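# Stostum field router, after 30 days with a rural fire crew

The box promises "connection anywhere." I've carried enough portable satellite and cellular routers up hillsides to read that as "connection in the parking lot," and for the first week that's what we got.

Setup went well enough. The unit found a cell signal quickly and Teodoro Ocampo had three radios bridged to it before lunch. Then we drove into the canyon past Wisdale, where the thing is supposed to switch to satellite by itself. It took roughly 7 minutes. The sales sheet says "seamless." Rocío Villca, who was running dispatch that day, had a different word.

A firmware update in May cut the wait a good deal, though it also wiped our saved talk groups. Support told me this was expected.

Battery life is fine. The case is tough, the latches are awful with gloves on, and the status lights can't be read in full sun. At $2187, plus the data plan, I want lights I can read.

The older Brisero unit is heavier and uglier, and it holds a call through the handover. If your district is mostly flat and has decent towers, the Stostum will do the job. Ours isn't, so I'm sending it back and keeping the spare antenna, which fits the Brisero with an adapter.

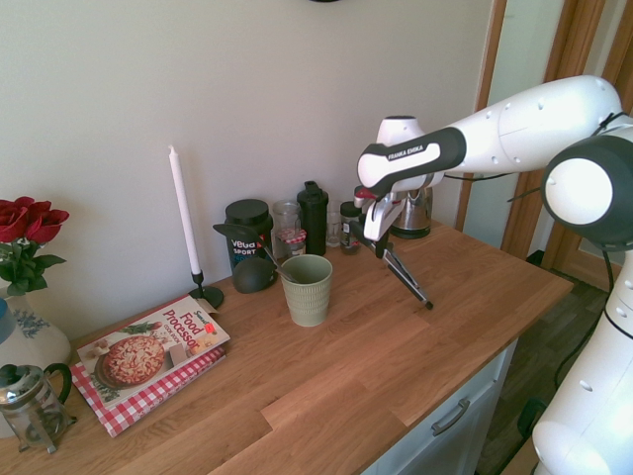

The adapter is sold separately, of course.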